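The Cord That Kept Catching

A sorting arm at Flunier dropped a tool, dragged another and stopped itself 12 times in one shift. The cause was in plain sight.

The arm at Flunier's returns workshop has one job. It picks up small hand tools that customers have sent back and moves them from a cloth-covered table into trays, where a person checks them for damage. By March it had been doing that for 4 months without much trouble. Then it pulled a heat gun off the table by its own power cord.

The gun landed on the concrete and cracked. The arm kept going, closed on empty air above the tray, opened again and logged the pick as a success.

That last part bothered the workshop more than the broken tool did. A dropped item can be written off. A log that says everything went fine is harder to live with, and the staff began to wonder how many other entries were wrong.

What the log showed

Elton, the company that maintains the arm, pulled the records for the previous 700 picks. Of those, 377 involved a tool with a cord. The software, a package called Flusulus, treated them the same way as screwdrivers and pliers. It looked for the largest solid shape, chose a spot near the middle and closed the fingers there.

With a cordless tool, the middle is usually a good place to hold. With a corded one, the middle is often where the cable has been wound. The fingers would close on a few loops as well as the body, or on the loops alone. Sometimes the bundle held long enough to get the tool to the tray. Sometimes it slid, and the tool swung.

The false successes had a simple explanation. Flusulus checked whether the fingers had stopped before they were fully closed, and took that to mean something was between them. A loop of cable was enough to pass the test. The check was made once, at the table, and never repeated on the way to the tray.

Stopping too much

Elton's first fix was to lower the force limit, so that the arm would halt if anything tugged at it. The change went in overnight. During the next shift the arm stopped 12 times, and each stop meant a person had to walk over, open the guard and free whatever had caught.

That is a safety matter in its own right. The guard is there to keep hands away from the fingers, and a machine that needs constant help teaches people to reach in quickly. One operator opened it before the arm had come fully to rest. There was no injury, but the workshop shut the cell down the same afternoon and asked for a proper review.

The review was done by Queiroz, a small engineering firm that works mostly on packaging lines. Its report runs long on cables. Glue guns get a section to themselves: the body is an awkward shape, the nozzle sticks out at the front, and the cord tends to end up wrapped over the handle, right where a grip would otherwise make sense.

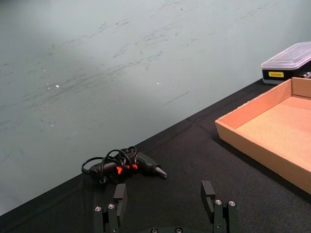
What changed

The arm now looks for thin, curved shapes first and marks them as places to avoid. If it can't find a clear stretch of tool body wide enough for both fingers, it leaves the item alone and calls for a person. The finger check is repeated twice more, once after the lift and once over the tray.

The force limit went back up, though not all the way. The guard has a new lock that stays shut until the arm has stopped moving and its drive power is off – a part Queiroz said should have been fitted from the start.

Corded tools are slower to sort than they were, and more of them are done by hand. Flunier has also asked its receiving staff to tie cords before anything goes on the table. Elton is still working through the old log entries, and the ones marked as successes are being checked against the tray counts.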